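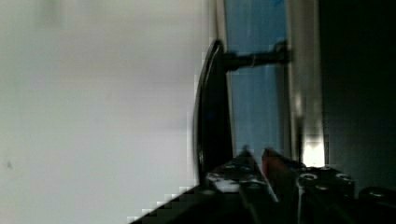
**Figure 3.** Study site at Grovmont.

### 3.2 Water use in shared laundry rooms

Meter readings were collected from 919 households in Grovmont between July and the end of the heating season. Households with access to a shared laundry room were compared with those that owned a washer. Readings were taken at the building inlet and corrected for leaks using the Heinonen method.

Residents of shared buildings ran fewer loads per week, and their loads were larger. The difference held in over 90 buildings. In the Skendo district, where machines are coin-operated, weekend use was lower than expected. Buildings with incomplete records were excluded from Table 3.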